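Stamine, two months in: still not convinced

Nov 3, 2019

So I have a hand-held gripper now. I said in September that I would not start another build until the last one was off the kitchen table, and then Ákos forwarded me the Stamine plans and here we are.

If you missed the earlier post, the pitch goes like this. You print a two-finger gripper with a handle and a trigger, fix a camera above the fingers, and walk through your own home doing chores with it. Later a cheap arm is supposed to learn those chores from your recordings. The plans page says a beginner can have it folding towels in 30 demonstrations. I have done 200 and I would not trust it with a dishcloth.

The build was the easy part. The fingers came out fine on the second print. The trigger linkage did not, because the drawing has the pivot hole on the wrong side, and going by the comments everyone finds this out the same way I did. Lilla Kiss posted a corrected part that works. I bought the servo for the arm from Westerberg and it buzzes at rest, which they tell me is normal. I have owned other servos. They did not buzz.

What bothers me more is the claim that you can record "anywhere in the home." I tried the bedroom, because that is where the laundry is, and the position tracking went to pieces whenever I swung toward the window. The daylight wipes out the window area and the software has nothing to hold on to.
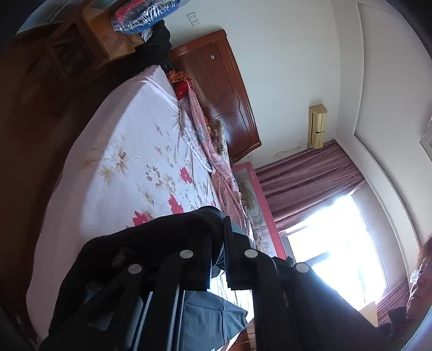 I got one decent hour of recording with the curtains closed and the ceiling light on. The next day I tried the same thing with the lamp instead and the tracker lost me on nearly every turn. So "anywhere" means anywhere you are willing to rearrange first. Fanni Magyar wrote to say hers behaves perfectly well in daylight, but she works at a bench in a basement with one small window, and I don't think we are testing the same thing.

Then there is black cloth. Black trousers on black trousers are one dark shape to this camera, and I can't see how any amount of training fixes that. I asked on the forum. The answer was to collect more data. Every answer on that forum is to collect more data.

My usable clips stand at 600 seconds after trimming, which is a miserable return for the evenings I put in. Wrist still sore, too. The handle is too heavy at the front and I have taped a weight to the back end of it, which helps a little.

I'll give it one more round with a hood over the lens and a slower walking pace. If the tracking still drops out, the servo goes in the drawer with the other one and the handle becomes a very expensive thing for getting socks out from behind the dryer.

Corrected pivot measurements are in the comments, for anyone who wants them.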